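Dear Diary (September, the Vet Edition)

14 shares | 6 comments

Well, Diary, they did it again. I was asleep in the good chair, minding my own fur, and I heard the closet door. Not the coat closet, the OTHER closet, the one where the carrier lives. I was under the bed before the Human got the zipper open, and I would like that written down because my sister is telling everybody I got caught in the hallway. I got caught under the bed, after a long and very brave standoff, and only because she had the Fogh chicken flakes with her and I'm only a cat.

So in I went. Back feet first, which is undignified, and with the scratchy towel and not the soft blue one. The drive to Pluscombe takes 20 minutes and I sang for all of it. I have a special song for the car. It starts low and then at the bridge it gets high and sort of wobbly, and the Human turns the radio up so I have to sing louder!

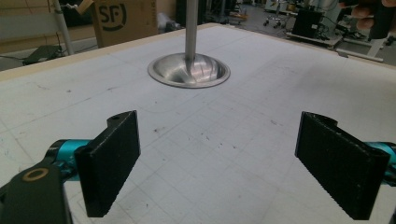

10:15, the Waiting Room

The vet at Pluscombe has two benches, one for cats and one for dogs, and do you think the dogs respect this? A beagle came right over and put his whole wet nose against my door. I hissed. He wagged. I hissed again with more spit in it and he wagged harder, so I turned around and showed him my backside until his lady called him off.

There was also a rabbit, who didn't say one word the entire time. I can't decide if I liked her.

Then it was my turn and they put me on the scale. I don't wish to discuss the scale. The vet lady used the phrase "a bit more of him than last time" and the Human laughed, and I'm not going to forget that laugh. I've been eating the exact same amount as always, plus whatever my sister leaves, plus the thing with the butter, and I don't see how anyone can hold a cat responsible for butter.

They looked in my ears (clean, thank you) and my teeth (not so clean, rude) and then there was a thermometer and I left my body for a while.
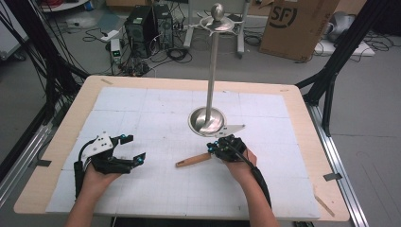

Two hands and one stick over the gridded paper.

11:40, Home, and the Terrible News

My sister hissed at me! Her own brother! She does this every time, she says I smell like Pluscombe, and then she follows me from room to room with her tail all puffed up like I broke in through a window. I went and sat in the tub until she got tired of it.

But here's the terrible news, Diary. We have been put on the Tolden kibble. It's brown. It's shaped like little pillows and it smells like the box it came in. The bag says 90 percent of cats prefer it, and I'd like to meet those cats and ask them what they were eating before. I took one pillow out of the bowl, carried it over to the rug, put it down and walked away. My sister ate it. She'll eat a rubber band if you don't watch her.

Also there are pills now, for my teeth or my gums or something in there. I get 2 of them, one with breakfast and one with supper. The first one was hidden inside a bit of cheese. I ate the cheese, held the pill in my cheek for the longest time, and then put it in the Human's slipper.

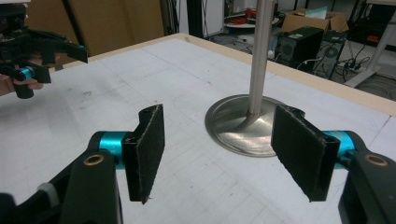 The second time she was wise to me and did the thing with the towel where you end up like a burrito. So that one went down. I've decided I will need 1,000 chin scratches before we're on speaking terms, and I've had a few already, but I'm not purring for them. (I purred a little. It was dark.)

Later, on the Windowsill

The fat squirrel is back on the feeder. I chattered at him through the glass and he went right on stuffing his face, and I bet no one puts HIM on a scale.

The Human says if I'm good with the pills all week she'll order another Flivness mouse, the kind with the long tail and the catnip in the belly. The last one went under the stove and I think about it most evenings. I stuck my arm under there again tonight, all the way up to the shoulder, and got a dust bunny and a dried pea. My sister took the pea.

I'm going to go sleep on the clean laundry now. The dark pants are on top.

Like 22 | Share | 6 comments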